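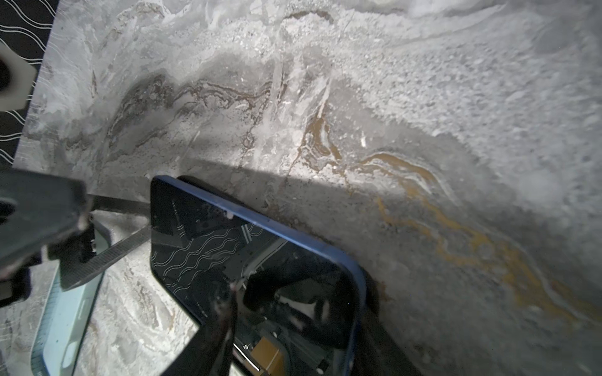

### 4.2 Stone-patterned surfaces and the resting phone

The second group of surfaces in our study are the counters and tables with a stone pattern. In the diaries collected in Sedgate and Anmont, the participants wrote down 1,410 occasions on which they put the phone down at home, and 124 of these were on a surface which they called "marble", "stone" or "granite". We did not check the material, so in this section we speak only of the pattern.

We expected that a patterned surface would make the phone harder to find again, as Gezer and Çetinkaya argued for patterned bed covers in our pilot work. The diaries do not support this in a simple way. Several participants wrote that they saw the phone at once on a pale stone pattern, even when the veins were strong. A phone with its screen off is a dark shape with straight sides and rounded corners, and the veins of such patterns are seldom straight. The two kinds of line are easy to tell apart.

Figure 2 can help to discuss this point. The surface is gray and marble-patterned, with a long ochre-yellow vein that curves down to the right, and the phone lies face-up on it with the screen off. The blue of the metal frame is not repeated in the pattern, and we think this matters more than the strength of the veins. The light is also uneven - a broad shadow crosses the surface and darkens the area where the phone lies. In such a place the contrast between the black glass and the stone pattern becomes smaller, and the colored frame does more of the work.

The black glass brings a second difficulty. When the screen is off it behaves like a mirror, and its look depends on what stands near it. One participant from Anmont, a cook, wrote in November that she looked for her phone on the counter and took it for "a dark tile with the lamp in it". Small specks on the glass make the mirror less perfect, but in our opinion they help only from a short distance.

Rizvi and Barasa coded the diary entries separately and then compared the results. They disagreed mostly on entries where the participant named the furniture but did not name the surface, for example "on the Dönmez table". These entries were left out of the present section and are treated in 4.4, together with the glass tables. The position of the phone, face-up or face-down, was coded only when the participant wrote it clearly.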